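Home Opinion Reviews Archive Contact

The Price of a Patient Hand

In June I read the offer from Drimero three times before I understood what they want to sell. It is a two-arm bench package for small laboratories, with a month of support, and you rent it. The fee is 400 a month, and the first 2,000 is paid before anything arrives. For a company with many departments this is nothing. For a teaching laboratory like ours in Jorthorpe, it is a whole season of glassware.

My opinion is that the package is good and the offer is bad, and I will try to be fair to both.

What I like most is that the arms work with ordinary tools. Many suppliers want you to throw away your pipettes and buy their own closed machine, with their own tips and their own service contract. With Drimero the handheld pipette stays on its stand, and the gripper must come to it.
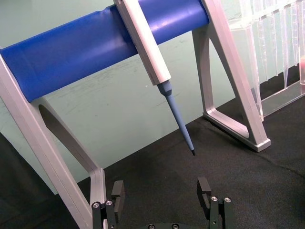
My colleague Gunnel Strand thinks this is a weakness. She says that a tool made for a human thumb will always be awkward for two straight fingers, and that a dedicated liquid handler from a firm like Isaksson will be faster on any day. She is right about the speed. But we don't fill plates all night. We have students, and they change the protocol every 2 weeks. I prefer a slow machine that can share a bench with them.

My second point is the layout. Drimero gives you a printed plan for the bench, and at first I found it too strict. Then I tried to make my own plan and understood how many things want to stand in the same place. A person leans and reaches over the beaker without thinking. An arm has a wide elbow — and a cable. 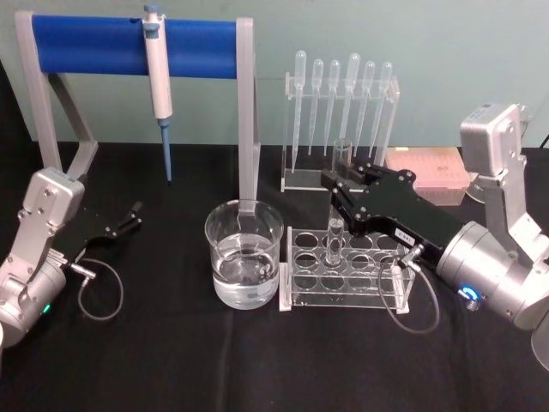 Pipette stand, beaker, test tube rack and transfer pipettes between the two arms.

Now the bad part. The support month begins on the day of delivery, also if your bench is not ready. Changes to a routine after that month are billed by the hour, with a minimum of 8 hours. Edvin Sæther, who answered my questions for Drimero, was polite and quick, but he could not tell me why a small change must cost a full working day. I asked the same thing two times.

I would sign for a shorter minimum and a later start of the support. Until they offer this, our name stays off the contract.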